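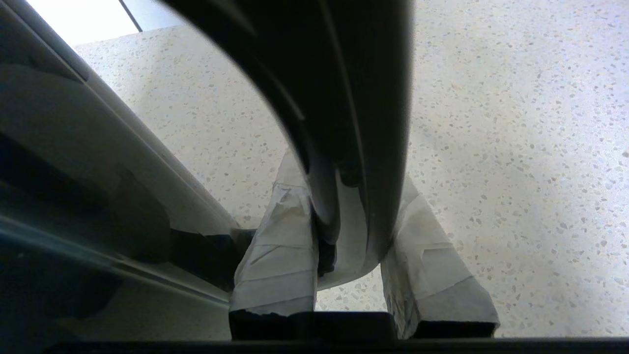
Larasati Siregar thinks the drift in the Skendton samples is from the water and has little to do with the leaf, and she wants the hardness measured before any more steeps are run. Agreed. Strips ordered.

Aug 24, 2018. Tannin extraction, black tea, batch Chu.

Purpose: find out why the Chu leaf gives a film on the surface at Skendton and a clear liquor at Gestirthorpe with the same weights and times.

Method as before. 5 g leaf to the standard pot, lid on, no stirring. Pour at full boil. Draw at 5 min, strain through paper, read color against the card set. Cups rinsed with the same water used for the steep.

Gestirthorpe water: liquor bright, no film after 20 min standing. Color between cards 3 and 4.

Skendton water: film visible early, breaks into plates when the cup is tilted. Color one card darker, dull. Brown ring on the cup wall at the liquor line. Ring comes off with citric acid, does not come off with plain water.

Skendton water, preboiled and decanted off the scale: film much reduced, not gone. Color as Gestirthorpe or slightly darker. Consistent with temporary hardness. Does not rule out iron in the old pipe run.

Thịnh Kim repeated the middle one with the lid off and got a heavier film. Add lid position to the sheet. 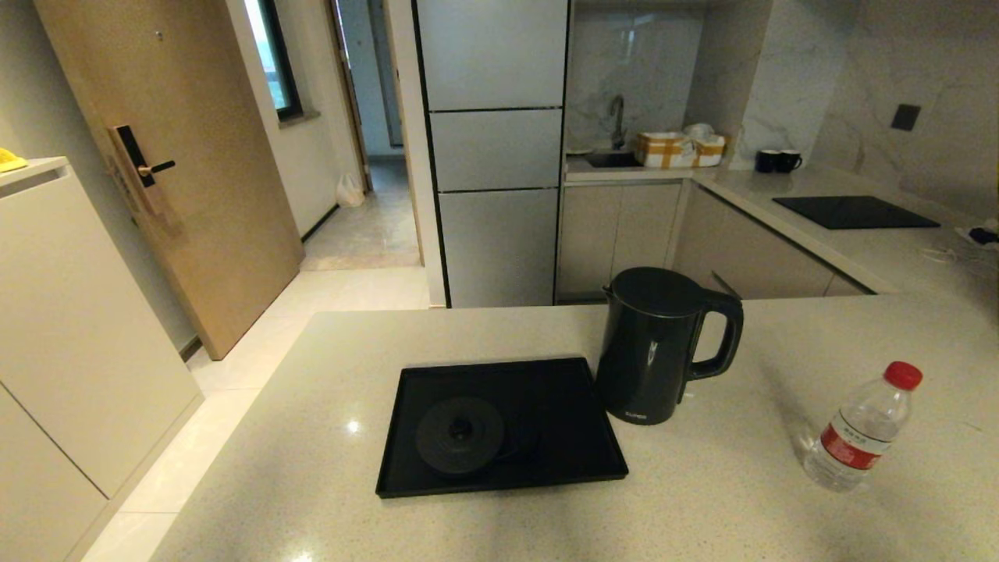 Does adding the acid before the steep count as a fair comparison? Only if the Gestirthorpe cups get the same dose, and so far they have not.

To do. Redo both waters with citric acid at equal dose. Run a blank with no leaf. Let one Skendton cup stand almost 30 min and skim the film onto a slide. Quyên Lò has the balance until the Tikgate weights are done, so weigh out the leaf early and keep it in the capped vials.

Earlier August readings were made against the faded card set. Treat as one card uncertain, do not average with these.

Vials 2 and 6 relabeled, old labels still underneath.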